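Subject: Re: [Kiltville-hall] Tables, floor and wall space in the big room

On Thursday the following was posted to the list:

> Hello all,
>
> We have been offered the big room at Kiltville on the same terms as last
> year and I would like to say yes. Before I do, could someone who has
> been in there lately tell me what state it is in? Last time I looked the
> walls were half cream and half something else, and the floor was dull
> enough that you could not tell whether it had been swept.
>
> What I need to know:
>
> - can we still get all the tables in and leave room to walk past
> - is the floor fit for chairs without felt pads
> - are we allowed to hang anything on the walls
> - where do coats and bags go now the pegs have been taken down
>
> I have also had a quote of 3,237 for new folding tables from Eklund. That
> seems a lot if the white ones will do another year.
>
> Replies to the list please, so that I don't have to forward them.

I was in there this week, so I will take these in order.

The walls are all white now, including the end wall where the damp was. It is a flat paint and marks easily. There is already a row of scuffs at chair-back height by the door, so whoever sets out the seating should keep the chairs a hand's width off the wall. The paint was Groltari trade matt and there is half a tub left in the cupboard under the stairs for touching up. Please stir it properly. The last person to use it didn't, and the patch by the light switch has dried a different shade.

The floor has been sealed and has a shine on it. It is easy to sweep but it shows everything, grit especially. I would say yes to felt pads, at least on the metal chairs. We have a bag of them left over from the Clurnero rooms, the stick-on sort. They come off if the chair is dragged, so chairs need to be lifted when we put them back.

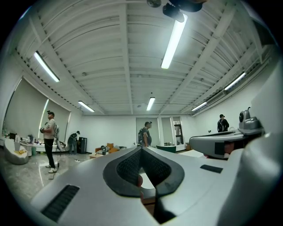
As for the tables, I would not spend the money this year. The white tops are sound. Two of them have a leg that doesn't lock unless you push the brace down with your foot, and I have put tape on those so that they can be told apart. One has a chip out of the corner. A cloth will cover it. They wipe clean with warm water and a bit of washing-up liquid. Please don't use the cream cleaner from the kitchen on them, as it takes the finish off and then they hold every tea ring.

On getting them all in, I tried it with a tape measure. If the tables run the length of the room in 2 rows, you can leave a proper gangway down the middle and still get behind the chairs on both sides. If they go across the room, as they did last year, you lose the space by the door and people end up queueing in the corridor. I would go with the rows. We have 41 chairs, and with the tables set lengthways they all fit without anyone sitting on a corner.

Hanging things on the walls: no nails, no screws and no strong tape. White tack is allowed if it comes off the same day. I would prefer that we used the free-standing boards and left the walls alone. The boards are in the back store behind the staging, and it takes two people to get them out. Their feet are in a separate box marked with a cross.

Coats and bags are still a problem. With the pegs gone, people put bags down wherever they happen to stop, and the straps trail. There is a clothes rail at Clurnero that could come over in an estate car if the back seats are down. For bags I suggest we give up one table near the door, push it right up to the wall and ask people to use the space underneath. It is not elegant but it worked at the April meeting.

The same goes for leads. There are sockets on the long walls only, and anything in the middle of the room needs an extension. Run it along the skirting first and bring it out under a table, not across the gangway. The rubber cable strips are in the kitchen, bottom drawer, along with the spare fuses. I would put them down before the tables go up. It is very awkward to do it afterwards.

A few smaller things I noticed. The big broom has lost its handle screw, so take the narrow one. The bin bags are the wrong size for the tall bin and slip down inside. The key sticks in the store cupboard and wants pulling towards you slightly as you turn it. The lights at the far end take a minute to come up fully, so don't report them as broken.

If we do take the room, I can be there an hour early to put the tables out, and I would be glad of one other pair of hands for the heavy ones. Clearing up took us longer than it should have last time, mainly because the chairs were stacked before the floor had been swept and then had to be moved again. Could we agree to sweep first?

I will bring the felt pads. If anyone has a screw that would fit the broom, please bring that too.

Kiltville room bookings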